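Startseite > Blog > Kamera & Zubehör > Mein Slider und ich

Mein Slider und ich - eine Annäherung

22. Januar 2019

Eigentlich wollte ich über die Feiertage nur mal schnell das Regal im Arbeitszimmer ausmisten. Tja. Zwei Tage später saß ich auf dem Teppich, um mich herum lauter Schrauben, Klemmen und Schnellwechselplatten, und habe bei einem Gebrauchthändler einen motorisierten Kameraslider bestellt. Ausgemistet ist bis heute nichts.

Wer hier schon länger mitliest, weiß, dass ich seit Jahren mit so einer Schiene liebäugle. Angefangen hat das mit Waltraud Dreßler aus unserem Fotokreis, die im Juni ihren Film über die Streuobstwiese hinterm Klärwerk gezeigt hat. Vier Minuten lang gleitet die Kamera da durchs Gras und an den Stämmen vorbei, so ruhig, dass im Raum keiner mehr gehustet hat. Ich hab sie hinterher gefragt, wie sie das gemacht hat, und sie meinte nur: »Langsam.« Danke, Waltraud!

Jetzt also der Moltley. Genauer gesagt der ältere mit dem Riemenantrieb, 63 Zentimeter Fahrweg, Steuerkästchen per Kabel. Es gibt inzwischen einen Nachfolger, den man mit dem Telefon bedient, aber der kostet fast das Doppelte und ich habe keine Lust, auf der Wiese zu stehen und auf ein Firmware-Update zu warten (das ist mir bei der Funkfernbedienung schon zweimal passiert, einmal davon bei Sonnenaufgang, ich war nicht gut drauf). 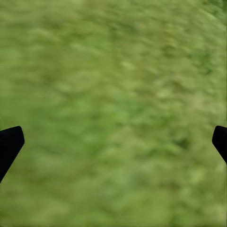 Der erste Abend war ernüchternd. Ich hatte das Ding auf zwei Stative gestellt, die Kamera drauf, das alte 35er dran, und bin im Wohnzimmer am Bücherregal entlanggefahren. Auf dem kleinen Display sah das fantastisch aus. Am Rechner dann: ein feines Zittern, die ganze Fahrt durch. Ich habe erst den Riemen verdächtigt und nachgespannt, dann die Rollen geputzt, dann die Kamera anders ausbalanciert. Am Ende war es der Bildstabilisator im Objektiv, der gegen die Bewegung angearbeitet hat. Schalter auf Aus und Ruhe war. Steht natürlich auch in der Anleitung, Seite vier, fett gedruckt.

Das Zweite, was ich lernen musste, ist die Sache mit dem Vordergrund. Eine Kamerafahrt über diese kurze Strecke sieht man fast nicht, wenn alles weit weg ist. Da kann man fahren, so viel man will, das Dorf am Horizont rührt sich kein Stück. Sobald aber irgendwas nah vor der Linse vorbeizieht, ein Zaunpfahl oder ein paar Halme, wird es auf einmal räumlich. Poonam Lodhi, mit der ich mir öfter Material hin- und herschicke, hat mir deshalb geraten, mit dem Slider ganz runterzugehen, die Schiene direkt auf den Boden, zwei Sandsäckchen drauf, fertig. Habe ich gemacht. Meine Knie lassen grüßen.
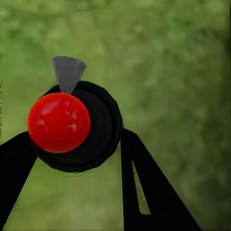
Beim Kopf bin ich noch unentschlossen. Im Moment sitzt ein kleiner Kugelkopf auf dem Schlitten, der hält, aber beim Festziehen sackt er immer ein winziges bisschen nach vorn, und dann stimmt der Ausschnitt nicht mehr. Für Zeitraffer hätte ich gern was Motorisiertes, das während der Fahrt auch schwenkt. Geeta Agarwal hat den Fluveck und schwört drauf. Ich durfte ihn ein Wochenende ausleihen und ja, der ist schon fein - leise, keine Ruckler, und er fährt zuverlässig wieder auf dieselbe Stelle zurück. Was mich stört, ist die Stromversorgung. Der will einen eigenen Akku, der Slider will einen eigenen Akku, die Kamera sowieso, und ich stehe dann im Feld und habe drei Ladegeräte daheim vergessen.

Dafür war das Wochenende mit dem geliehenen Kopf sehr ergiebig. Ich habe einen Zeitraffer von den Wolken überm Steinbruch gemacht, 662 Einzelbilder, und beim Zusammensetzen habe ich gemerkt, dass ich den Weißabgleich auf Automatik gelassen hatte. Der Himmel wechselt also fröhlich zwischen Blau, Lila und so einer Art Buttermilch. Kann man in der Entwicklung hinbiegen, habe ich auch, es hat nur den halben Sonntag gekostet. Merkzettel klebt jetzt innen im Deckel vom Koffer: WEISSABGLEICH! FOKUS MANUELL! Und drunter, etwas kleiner: Mütze.
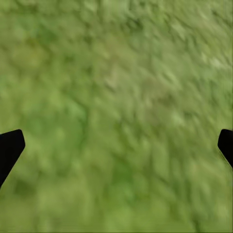 Was die Belichtungszeiten angeht, bin ich inzwischen mutiger geworden. Anfangs hab ich alles knackscharf aufgenommen, jedes Einzelbild gestochen, und der fertige Film hat dann geflimmert wie ein alter Daumenkino-Block. Mit längeren Zeiten verwischt die Bewegung im Einzelbild und läuft hinterher viel weicher. Tagsüber geht das nur mit Graufilter. Ich habe mir einen variablen von Perkel gekauft, der bei ganz zugedrehtem Ring leider ein dunkles Kreuz ins Bild macht, im mittleren Bereich aber völlig in Ordnung ist. Wer da einen guten Tipp für einen festen Filter hat, gern in die Kommentare damit!

Und dann ist da noch die Transportfrage. Die Schiene passt in keinen meiner Rucksäcke. Momentan trage ich sie in der Hülle eines ausgedienten Campingstuhls über der Schulter, was prima funktioniert, außer im Bus. Urmila Nishad hat angeboten, mir eine richtige Tasche zu nähen, mit Innenpolster und einem Fach für die Kabel. Ich habe sofort ja gesagt und ihr die Maße geschickt, bevor sie es sich anders überlegt.

Nächstes Mal schreibe ich dann was zum Schneiden, da hat sich bei mir auch einiges getan. Und zum Rauschen in den Nachtaufnahmen, danach hatten ein paar von euch gefragt.

4 Kommentare
2 Mal geteilt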